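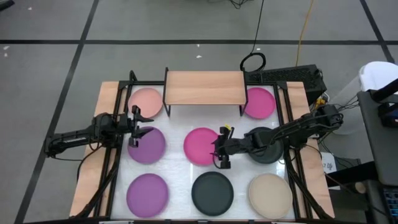

Round plates on a glossy white cover, with the little wood-topped shelf at the far end.

Journal > Food and Family > Supper in April

I have been meaning to write about the suppers since April, when we had the last one of the season, and I keep putting it off and writing about tomatoes instead. A couple of you have asked how they got started and whether you could do something like it where you live, so let me get a cup of tea and try to tell it properly. It may take me a while to get to the food. It usually does.

We moved to Stelville when my husband got the job at the county, and for the first two years I knew exactly the people you get to know without trying. The woman at the pharmacy, our mail carrier, the family next door with the big yellow dog. They were all lovely to me and I could not have told you the last name of a single one. Back in Leckie my mother couldn't walk to the corner without three conversations and somebody's zucchini, and I think I had assumed that was just something that came with being a grown woman in a house, like a linen closet.

So one fall I wrote an invitation on an index card, copied it out until my hand hurt, and put it through the doors on our street. Soup at number 26, six o'clock, bring nothing. I was so nervous that I made enough soup for a wedding. Two people came! One was Agnes Crichton, who is eighty-one and had lived four houses up from us the entire time, and the other was Tariq Qureshi, who had just moved into the rental on the corner and told me later he thought the card was from a church. The three of us and my husband sat there with this enormous pot between us and had a perfectly nice evening, and Agnes stayed until almost eleven telling us about the creamery that used to stand where the bank is.

I almost didn't do it again. I was embarrassed about the soup, mostly, which we ate for the rest of that week and then froze and then ate again at Christmas. But Agnes called me (she got the number from the pharmacy, which tells you something about Stelville) and asked what we were having next month. She didn't ask if there was a next month. So I made chicken and rice.

What I've learned about food for a group like this is that it should be something you can leave alone. I used to try to cook things that needed me at the stove right when the doorbell rang, and I'd be in there with a red face while everybody stood in the hall holding their coats. Now it's a braise, or baked beans with a ham bone, or the chicken and rice again, and it goes in at three and I go take a bath. In warm weather I do a big potato salad with mustard and dill, plus a cold roast chicken from the good counter at the grocery store, and I have never had a complaint about the chicken being theirs and the potatoes being mine.

I did give up on "bring nothing." People can't do it. They feel strange with empty hands, and they'd come with a candle or a bottle of wine that looked expensive, and then I'd feel strange. These days the card says to bring bread or something sweet, and some nights we have five loaves and no dessert at all, and we eat bread and jam for dessert, and it's fine. Greer Aitken's ginger cake has turned up at enough of these that I've stopped making anything sweet myself when I know she's coming. She won't give out the recipe. I've asked nicely and I've asked sneakily. There's black pepper in it, I'm sure of that much.

Now the plates, because I know some of you are here for the dishes. When we got married we were given a set that I loved in the store and was afraid of for the next fifteen years. They had a thin gold rim and couldn't go in the dishwasher or the microwave, and every time somebody's fork scraped I could feel it in my teeth. You can't have the whole street over and listen to forks like that. I packed them up and gave them to my niece, who puts them in the dishwasher every night of her life, and they look exactly the same as they ever did. I don't know what to do with that information.

In their place I buy plain round dinner plates whenever I see them secondhand. My only rules are that they stack and that I wouldn't cry. The church sale in Leckie is good for it, and so is the shop behind the feed store if you get there early in the day. I had a bad spell with this, I'll admit. There was an estate sale out past the highway with a whole barn of kitchen things, and the man told me there were 1,000 pieces of china in there and he'd take an offer on the lot. I stood there and thought about it — I really did, I was working out where we'd put the shelving — until my husband came and got me by the elbow. I came home with a gravy boat and a stack of saucers. I don't own any matching cups for the saucers, but they're the right size for butter.

As for the table, ours seats six if everyone likes each other. When it's more than that we carry in the folding one from the garage and I throw a wipeable cloth over the pair of them so you can't see the step in the middle. I used to iron a linen tablecloth. I used to do place cards, too, until Tariq quietly moved his so he could sit by the window and the sky didn't fall.

A few people have asked what it costs. I kept track for one whole season out of curiosity and it came to 340 dollars, and that was with a lamb shoulder at Easter that I hadn't planned on. I know that's real money. You could do it for a good deal less with beans and eggs, and Agnes says her mother did it with cabbage.

Not every supper has been a good one. There was a night in February when two of the neighbors got going about the parking, and I kept handing them things to eat to make it stop. One of them didn't come back until summer. And there have been evenings when I was tired and wished I'd never written the card, and I'd stand in the pantry a minute longer than I needed to. I don't think that goes away. Usually somebody comes looking for a serving spoon and then I'm all right.

We start up again when the weather turns. I want to try a pot of white beans with sage, and I'd like to do one supper that's nothing but pies, savory ones first and then the others. If you've got a good crust that holds up to a wet filling, please leave it in the comments, and tell me whether you use lard, since Greer and I are not in agreement about lard.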